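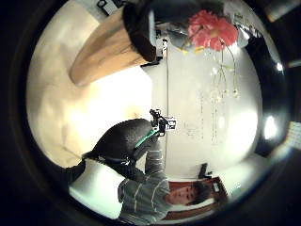 Flellerex Support replied that the slow upload speed was most likely caused by interference from neighboring networks, and asked that the router be moved to a higher shelf and restarted.

Ticket subject: Upload drops every evening, download fine
Status: Reopened
Opened: Monday, September 8, 2025
Site: Onness office, second floor

Customer update
I moved the router. I don't see how a shelf fixes this, as the desktop with the problem is on a cable. Wi-Fi is off on that machine and has been since January. Upload still falls to almost nothing in the evening and comes back overnight. Download stays at 100 the whole time.

Support update
Thank you for the update. Please replace the Ethernet cable and run the speed test on our website. Our records show a healthy line.

Customer update
Cable replaced, with one that works fine on another desk. Same result. Your speed test says everything is excellent, but it finishes in a few seconds and the trouble only shows on longer transfers. I sent a 3000 MB folder to our storage account at Wong. It ran at full speed for 15 seconds and then crawled. I repeated it 4 times and got the same curve each time. That doesn't look like interference to me.

Support update
We have refreshed your connection from our side. This resolves most speed issues. Ticket marked as solved.

Customer update
Reopening. Please don't close this again until I say it works. The refresh gave me a new address and nothing else. I'd like to know what "refreshed" means, because the modem log shows a plain reboot and I can do that myself.

Tried since then:
Modem straight to desktop, no router: same drop.
Different desktop, same port: same drop.
Upload to a different storage service: same drop, so I'm not ready to blame Wong.
Same test before breakfast: no drop at all.

Support update
Escalated to the Trillham network team. They see some congestion on the upstream side of your segment during peak hours. A capacity change is planned. In the meantime, you may wish to consider our Business Plus plan.

Customer update
Would Business Plus use a different segment? If it's the same line through the same cabinet, I'd be paying more to sit in the same queue. I asked this on the phone too and was told it has "priority handling" - of support calls, when I pressed.

Please send the date of the capacity change in writing. I'll rerun the Wong upload that evening and post the log here. Until then leave the ticket open.

Support update
Your question has been forwarded to the plans team.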